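Up at 6:10, dry outside, legs not bad considering. The squad for the Rorndale away match went up on the club page last night and I am not in it. I read it twice in bed and then again standing in the kitchen, as if the list might have grown. Eighteen names. Solène is in, which she deserves. Capucine is in as second keeper. The two new girls are in. Mine stops at the training group, where it has been since May.

I want to write this down while I still remember it properly, because last time I left it a week and by then I had made up a version where I was calm.

I was not calm. I was annoyed at Séverine for telling me after the Sketingate game that I was "close." Close is a hard word to do anything with. I started that game on the left, played the first half, gave away one bad free kick and put in two decent crosses. Then I came off and we won 3-1. I thought the crosses would count for more than the free kick. Maybe they did and it still wasn't enough.

Ran before work. Out past the Arnaud ground, along the fence, back by the canal. Kept it easy for the first part and then did the hill 3 times, which is one more than the sheet says. The left ankle was fine. I have stopped taping it and I don't miss the tape. Saw the groundsman putting out the corner flags for the juniors and he waved, so I waved back and kept going before he could ask about the squad.

Ate eggs and toast, showered, was at my desk for nine. Work was slow. I checked the message group too often. Solène had written to me on her own, separate from the group, to say she was sorry and that she thought I should have gone ahead of at least one of the others. I didn't ask which one. I wrote back that she should have a good game and keep her runs wide, since their fullback doesn't like turning.

At lunch I called Maxence Marchal. He coached me at under-16 and he is still the one I ring when something like this happens. I told him the whole thing, including the free kick, and said I was thinking of asking for a move to Ponidum, where I would start most games even if the level is lower.

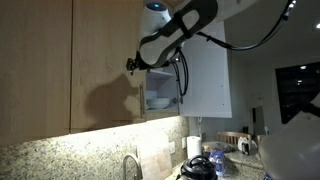
Maxence said that I could go to Ponidum any time in the next two years and they would be glad to have me, so there was no rush in deciding it on a bad morning. He asked me how many times I had tracked back in the second half of a match this season. I said I mostly hadn't played second halves. He said that was his question answered, and I should think about why a coach takes a winger off at the break.

I didn't like that at the time. By the afternoon I had looked at the Sketingate video again, just the first half, and I could see it. After the thirtieth minute I am walking back when we lose the ball. On the goal we let in, I am level with the center circle and my player is free at the far post. Everyone talked about the marking in the box. Séverine never brought it up with me, but she must have seen it. She has the same video.

So it's fitness, and some of it is plain attention. I can do something about both.

Training in the evening, seven until half past eight. The travel squad worked on set pieces at the far end and the rest of us did possession games in the small square. I went hard in those. Solange Langlois caught me on the shin and said sorry, and later I caught her back by accident and said the same. At the end I asked Séverine if I could have five minutes. I told her I had watched the first half again and that I knew about the goal. She nodded and said the Rorndale pitch is big and she needed people who would still be running at the end of it. She said the next squad is open. She didn't say "close" this time.

The bus leaves for Rorndale early and I won't be on it. They are expecting a crowd of 2,000, the most we've played in front of all season, and I would have loved that. There's a stream on their club site so I'll watch it at home.

Plan for the week: the hill session, one long run, and shuttles after training if somebody will stay and time me. Capucine has already offered for when she's back. Need new laces for the left boot. Shin is coming up blue, put ice on it before bed.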